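### 4.2 Flowers on shared tables

The literature on office decoration is large and rather pleased with itself. Most of it deals with living plants, which are credited with everything from clearer thinking to fewer sick days. Artificial flowers are mentioned mainly as a control condition, a humiliating role for an object that outsells its rival in most of the buildings we visited.

Our survey covered 23 workplaces in Jorkbridge, of which 17 kept at least one artificial arrangement in a room used by several people. We recorded 104 arrangements in all. Only 8 had been chosen by anyone who could be found and asked. The rest had come with a lease, survived a renovation, or simply turned up, and their neighbours spoke of them as one speaks of the weather.

Colour was less varied than the catalogues would suggest. Pale blue, white and yellow together made up the commonest palette, usually with green leaves (Figure 3). Respondents called this combination "fresh", "neutral" and, at the Lamach building, "like a dentist's, but a good one". Red was rare. Two office managers told us it looked as though somebody was expecting a proposal.
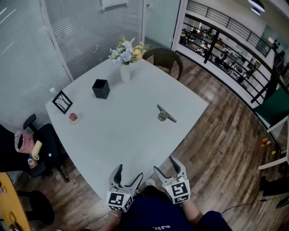 **Figure 3.** Artificial bouquet in blue, white and yellow, in a white vase on a white square table.

Do people notice when an arrangement is artificial?

Most do within the first day, and then go on treating it as if it were real. Respondents at Thakur House turned the vase toward the window each September "to give it some light", and defended the practice with good humour when we asked about it. Cut flowers in the same rooms drew more compliments in their first week and more complaints in their second, chiefly about the water.

Dust was the one subject on which feelings ran high. Cleaning contracts at the sites we examined covered desks, sills and skirting boards but were silent on petals, and the cleaners had sensibly read this silence as permission. Responsibility then drifted to whoever sat nearest. At the Platell offices it had drifted so far that the bouquet in the meeting room was washed in the kitchen sink, beside a laminated notice forbidding the washing of anything but cups.

We do not claim that an artificial bouquet improves morale — our measure of morale was a five-point scale completed before lunch, and we have seen what lunch does to it. The narrower finding is that removal was resisted. When managers proposed clearing the tables, staff who had never praised the flowers objected to losing them, and several offered to take them home.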